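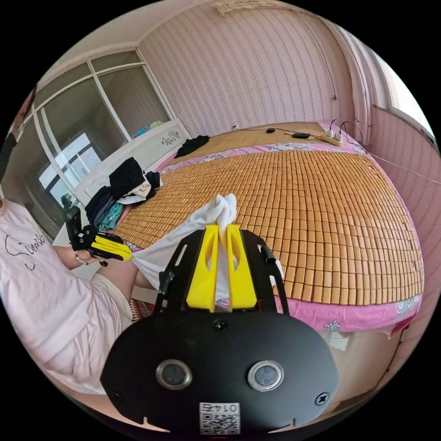
A white cloth held over a bed with a woven summer mat. Photo: Flerkis

Flerkis publishes free guide to folding clothes on the bed

New booklet "The Bed Is the Table" comes together with the autumn exchange of summer mats in Dorar

DORAR, November – The home textile company Flerkis presents this month a free booklet about folding and sorting clothes at home. The booklet has 34 pages and is called "The Bed Is the Table". It is written for people who do not have a large table, a laundry room or a special folding board, and who do this work on the bed, as most of our customers in Dorar do.

The booklet can be taken from the Flerkis shop in Dorar and from all laundries of our partner Koller. It can also be asked for by mail. There is no charge for it, and it is not necessary to buy anything.

Why a booklet about the bed

In the spring, Flerkis sent a short list of questions to its customers. We received 727 answers, more than we were prepared for, and it took us a good part of the summer to read them. We had asked mainly about bedding: which sheets people use in which month, how often they change them, where they keep the blankets when it is hot. But at the end there was an open field for remarks, and in this field many customers wrote about clothes. They wrote that the clean clothes come to the bed, stay on the bed, and in the evening have to be moved to a chair so that somebody can sleep.

We recognized this very well from our own homes. So we decided to make something useful from these remarks, and the booklet is the result.

The central idea is simple. A bed is wide, it has a good height if one sits next to it or on its edge, and it is usually the largest free surface in a small apartment. What makes it difficult is that it is soft. A shirt which is smoothed on a blanket moves together with the blanket. For this reason the first chapter speaks only about the surface. We recommend taking the blanket and the pillows away completely, pulling the sheet tight, and putting something firm on top. A woven summer mat does this very well. The small tiles give a flat ground, and the straight rows help the eye when a sleeve or a side seam should be laid in a straight line.

Customers who do not have a mat can use a thick tablecloth or a folded bedspread. The booklet shows how to fix these under the mattress so they do not slide.

What the booklet contains

The second chapter is about sorting. Our advice is to sort first by place and only after this by type of clothing. Things that go to the same drawer belong in the same pile, also when one is knitted and the other is not. Knitted pieces and heavy dark pieces can hang over the side of the bed while the rest is being folded. They keep their shape this way and they leave the middle of the mat free.

The third chapter is the longest. It goes through the pieces that customers named as the most annoying:

Long-sleeved shirts. Lay the shirt flat with the collar away from you and smooth it from the middle to the sides. Close the top button and one button in the middle. Fold one side in, bring the sleeve down along the fold, and repeat with the other side. Fold up from the bottom in two steps.

Large white cloths, such as sheets, covers and table linen. These are easier with two people, each holding one end. Pull gently across the diagonal before the first fold. This brings the fabric back in form after the washing, and often less ironing is needed.

Fitted sheets. Put the corners inside each other, two and two, then all four. The booklet gives two pages to this, because it was the piece with the most complaints.

Sweaters. Never on a hanger for a long time. Fold the arms across the back and then fold once, with a sheet of thin paper inside if the sweater will be stored until the next winter.

Trousers. Seam on seam, then in three parts. Jeans can stand upright in the drawer.

Children's clothes. Here we recommend to fold as little as possible. A small T-shirt folded one time is folded enough.

The fourth chapter describes the change between the seasons, when the summer clothes go up in the closet and the winter clothes come down. It includes a page where the household can write what is stored in which box. The last chapter has a plan for one basket of laundry in 30 minutes. This is a calm half hour with time for a glass of water, and nobody should feel under pressure from it. Some of our test readers needed longer and were satisfied too.
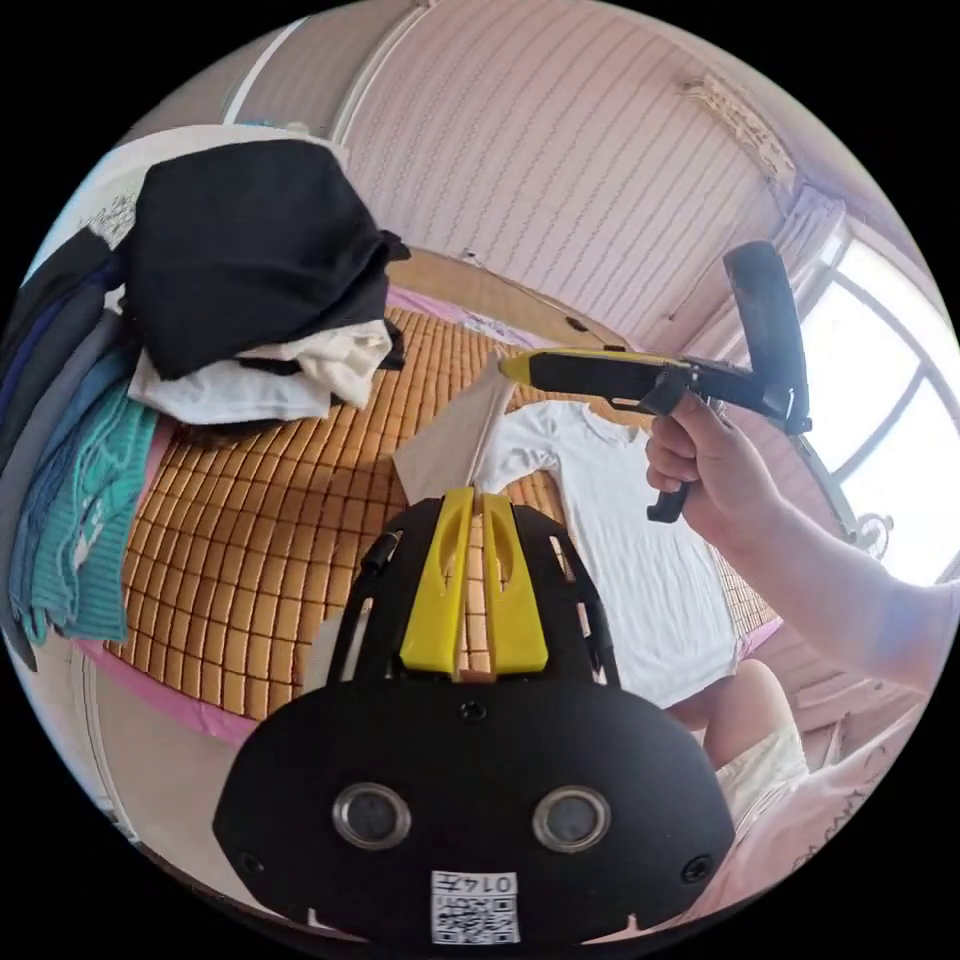
Koller would have liked a stricter booklet. The laundry told us, after reading the first version, that most creases are made before the folding begins, in the time when the clean clothes lie in a heap, and that a household which takes each piece out immediately can leave out half of the advice. Koller also objected to our method for shirts. In the laundry the shirt is always folded with the front side down, and there they consider everything else a waste of effort.

We took over the first point and gave it a page of its own at the beginning of chapter two. About the shirts we did not find an agreement. Both methods are now printed next to each other, and readers can decide what suits them.

Exchange of summer mats

Together with the booklet, Flerkis starts its autumn exchange for summer mats. With the cooler nights many households now take the mat off the bed and do not know where to put it. Often it is rolled too tightly, or it is pushed behind a closet where the air is humid, and in the following year it smells or single tiles have broken off.

Until the end of November, customers can bring their mat to the shop in Dorar. We look through it, replace broken cords at the edge where this is possible, and give it back rolled on a wide core with a cotton cover. The service is free for mats from our own Chu series. For mats from other makers we ask for a small payment for the core and the cover. Mats that cannot be repaired may be left with us and are cut into smaller pieces, which we give away as underlays for plants or shoes.

We have prepared 200 cores for this autumn. If they are all given out before the end of the month, we will write down the names of the customers and inform them when new ones have arrived.

Some customers prefer to leave the mat on the bed also in winter and to use it only during the day, as a surface for folding, for packing a suitcase or for wrapping presents. There is nothing against this. The mat should then be wiped with a slightly damp cloth every few weeks and must be fully dry before it is covered with a blanket.

About the Chu series

Chu is the name of the woven summer mats from Flerkis. They are made of small rectangular tiles that are connected by cord and finished with a fabric border. The series is offered for single and double beds, and from next spring also in a narrow size for daybeds and sofas. The narrow size was another wish that came from the answers of our customers. Several of them wrote that the sofa is their bed, and that they had cut a double mat by themselves with kitchen scissors, with results they did not want to show us.

The new size will be in the shop from April. A list for advance orders is open at the counter.

Folding afternoons in the shop

For everyone who learns better by doing than by reading, Flerkis offers folding afternoons in the shop in November. They begin at 3 p.m. and take place at the two show beds on the upper floor. Visitors are invited to bring their own laundry, clean and dry, in a bag or basket. The staff of the shop will help with the fitted sheets. Tea is served. The dates hang in the shop window, and we ask for a short registration by telephone or at the counter, as the upper floor is not very large.

Children are welcome. There is a box with socks for them to find the pairs.

Where to get the booklet

"The Bed Is the Table" is available from now on in the Flerkis shop in Dorar and in the Koller laundries. Schools, housing associations and libraries that would like to have several copies can order them by mail and pay only the postage. The booklet is printed in large type, and the drawings can be followed without the text. A second edition is planned for the spring, and corrections and other folding methods from readers are very welcome. Please send them with a drawing if possible, because we had some difficulty understanding the methods which were sent to us only in words.

About Flerkis

Flerkis sells bedding, summer mats and household textiles. The company has its shop and its sewing room in Dorar, in the same building, and repairs all products it has sold as long as the material allows it. Koller runs laundries in Dorar and the towns nearby and washes the textiles from the Flerkis show rooms.

Note for editors

The photos in this release may be printed free of charge in connection with reports about the booklet or the mat exchange. Please name Flerkis as the source. Review copies of the booklet can be requested from the Flerkis press office in Dorar, which is open on working days until 4 p.m.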